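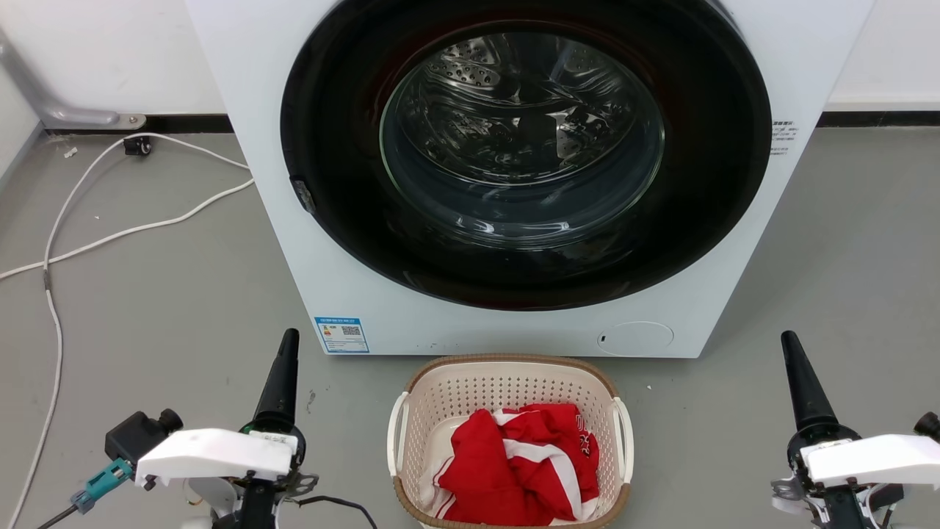
Washing the red one alone

07/03/2026

In my mother's house all the colours went together in one machine, and we wore many pink socks. I am more careful now. The red one with the white stripes has its own wash, even if it looks a little silly, such a small thing in such a big drum.

My neighbour Natália Malý told me to put in a spoon of vinegar the first time, so the red does not run into the white. I don't know if it is true, but I do it. Cold water, the short program, inside out because of the white print.

I still have not taken the energy sticker off the front. Ctibor says it will leave glue if I wait longer, and he is probably right. The basket with the brown rim I like very much. It is light, and I can carry it by the two handles down to the line without hitting my knees.

Tomorrow I will do the towels, if the weather in Dernow stays dry. They take the whole line.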